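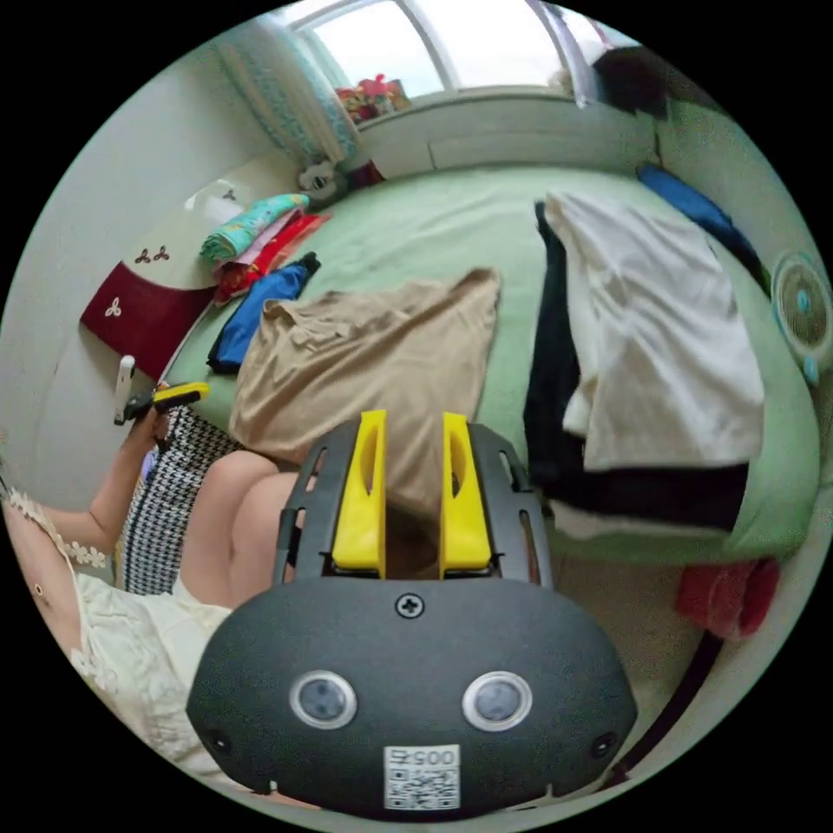 3. Building and Using the Hand-Held Gripper

3.1 Construction

The tool was built in the Belmonte workshop, a shared space with two benches, a drill press and a pair of hobby-grade printers. We set out to make a hand-held gripper that one person could assemble in an evening and take home in a backpack. All structural parts were printed on the workshop machines. Fasteners were bought locally, and the trigger return spring came out of a box of mixed springs that had been on the shelf for years.

The body is a dark gray rounded shell with two lenses side by side on one face (Figure 3). The fingers are tall flat pads with slots cut through them, printed in yellow and held in a black frame above the body. Earlier pads were solid. They gripped cardboard and plastic bottles well but slid off thin cotton, and the slotted version bends a little more under load. We tried four slot patterns before settling on the present one, mostly by pinching the same dish towel over and over at the bench and changing the drawing afterward.

Each unit carries a printed code label on the body below the lenses. The label ties a recording to a calibration file, so a unit that has been opened for repair must be calibrated again before it goes back out. We skipped this step twice in the first month and had to discard the recordings.

Assembly takes 40 minutes for someone who has done it before. The slowest step is seating the finger frame, where the two sides have to travel evenly. If one side leads the other, the pads meet at an angle and cloth bunches at the tip. Shiela Tolentino made a small alignment block for this purpose - a plain printed wedge - and it is now part of the kit.

Figure 3. The gripper in use during a bedroom clothes-sorting session. The fingers are open and point toward a beige garment spread on a light green sheet, with a stack of folded fabrics farther up the bed and a pile of clothes at the right.

3.2 Home sessions

Bench tests said little about how the tool would behave on laundry. A bench is hard and flat, and a mattress gives way when the fingers press down, so the operator has to judge depth differently. We therefore moved to bedrooms early, with the Mastden build of the recording software and the third revision of the fingers.

Participants were asked to pick up, move and fold their own clothes using the gripper, at their own pace and in any order. We did not tidy the rooms or change the lighting. Bright windows were a concern, as the lenses are small and the exposure setting is fixed at the start of a recording. Rowena Lumbao reviewed the first batch by hand and marked every segment in which the fingers were too dark to track against the light. Most were usable after the exposure was lowered one step.

In all, 732 pick attempts were kept after review. A further 300 were set aside, chiefly for missing calibration or for a trigger that had stuck partway. The sticking came from dust in the slide and was cured by opening the clearance on both sides.

3.3 Notes on fabric

Flat single layers were the hardest case. With the pads straight down, the tips tend to press the cloth into the mattress without catching it. Operators learned to come in at a shallow angle and push a ridge of cloth up before closing. Folded stacks were easier to hold but harder to separate, and two layers often came up together. Lace and loose knits caught in the finger slots. We rounded the slot edges with a file on the units already built and changed the model for later prints.

The Zultbridge pads, which use a softer filament, are described in Section 4.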